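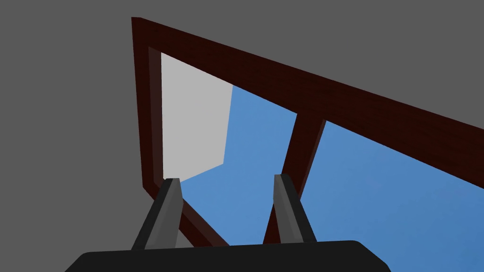 Borkero opens second shop, hemp rope and soap up front

2021-01-31

A small store selling hemp soap, hemp rope, seed oil and a few shelves of clothing opened its doors last week on the lower end of Trastport's main shopping street, two doors up from the bus stop. It's called Borkero. People who shop in Gorkau will know the name already, the first Borkero has been there three years.

Owner Beca Gwilliam was still pricing jars when we stopped by. Busy morning. A delivery had come in late and half of it was the wrong size.

"We ordered the two-ounce balm and got the eight," she said. "So if anybody wants a lot of balm, come see me."

The new shop takes over the space that used to be the shoe repair place. Bigger than the Gorkau store, with a back room for classes once those are allowed again. Gwilliam signed the lease in the fall and had planned to open before the holidays. Permits took longer than that. So did the plumbing.

What's on the shelves is mostly stuff you wash with, wear or cook with. Shelled seed by the pound, cold-pressed oil, bar soap, dog collars, twine, socks, work shirts. There is a short counter of hemp extract products too, drops and creams, kept behind the register and sold only to adults with ID. Gwilliam says she gets asked about those more than anything else and would sooner talk about the rope.

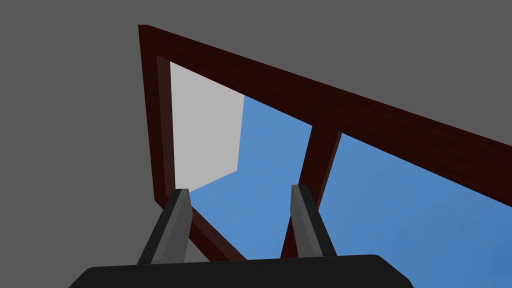 The rope comes from Bitar, a two-man outfit that works out of a rented barn north of Gorkau. Lahcen El Idrissi and Dilwyn Kneath started making it by hand, moved to a secondhand machine, and now turn out enough to supply both Borkero stores and a couple of boatyards. Last year they made 2,000 yards. Kneath says they could do more if they could get the fiber.

Getting the fiber is the hard part. Most growers in the area who tried the crop planted it for flower, not stalk, and the price for flower dropped hard. Several quit. Bitar buys from two farms and has been hunting for a third.

"It's a good crop for us, it just needs somebody to cut it right and leave it laying in the field long enough," El Idrissi said. "Then somebody to bale it. Then somebody to haul it. We've got the somebody at the end, thats us."

One of the two farms belongs to Osian Lewis, who put in 20 acres last spring on ground that had been corn. He plans on the same again this year. Lewis said the stalks were rough on his mower, he went through three sets of blades, and he's looking at renting a sickle bar for the next cutting. Hay neighbors have been curious. One asked if he needed a guard dog.

He does get the jokes, he said. Also had people pull over on the road and take leaves off the edge rows, which will not do for them what they hope. He put a sign up in August. Someone took the sign.
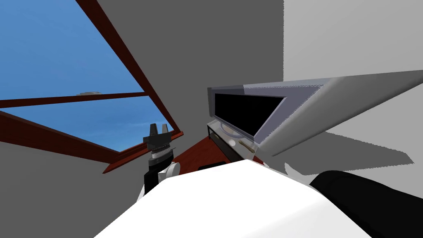

Lewis has to have the field tested before harvest like any other licensed grower, and it passed. The paperwork came to a thick folder and he keeps a copy in the truck.

Back in Trastport, the reaction to the store has been mostly friendly. The town council heard from two residents last year who didn't want it near the bus stop because school kids wait there. Council member Tudur Jarman said he looked into it and found nothing in the town code that would keep the store out – it's retail, the zoning is retail. He asked Gwilliam to keep the extract products out of the front window and she agreed before he had finished asking.

"I went in Thursday-ish, I forget, bought socks," Jarman said. "They're fine socks. A little scratchy at first."

The store had 322 customers in its first week, going by the register. Gwilliam's best seller so far is a plain unscented soap. Second is the seed, which she thinks people are buying for pancakes after a recipe card she put by the door. The cards ran out and more are being printed. Slowest mover is a hemp canvas apron, which she likes and nobody else seems to at the price.

Rules for the building are the same as everywhere right now. Masks on, four shoppers at a time, wait outside if it's full. Curbside pickup is available if you call ahead. Parking is easiest behind the pharmacy. The lot out front fills up by midmorning and the spaces nearest the corner are for the clinic, they do tow.

Gwilliam has hired two part-timers and wants one more for weekends. Applications at the counter, or at the Gorkau store. No experience needed but you have to be OK with lifting, the seed comes in heavy sacks.

She's also looking for local makers. Baskets, weaving, paper, anything with hemp fiber in it. Bitar has offcuts it will give away to anyone who can use them, and El Idrissi says to bring your own bags becuase they don't have any.

A rope-making demonstration is planned for March in the lot behind the store, weather permitting. Kneath will bring the old hand crank and let kids take a turn. No charge. Date to be posted on the shop door when they have one.
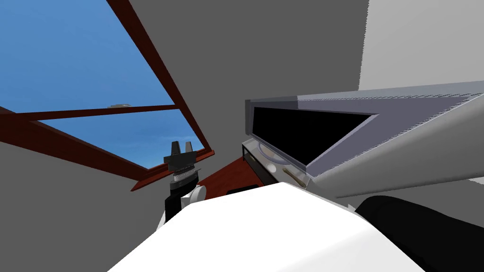 If you go

Borkero, 417 Main, Trastport. Open six days, 10 to 5, closed Mondays for now. Cash and cards both fine. There's one step at the front door and a ramp around the side – ring the bell and someone will come let you in. The Gorkau store keeps its usual hours. Returns on unopened items only, at either store, with the receipt.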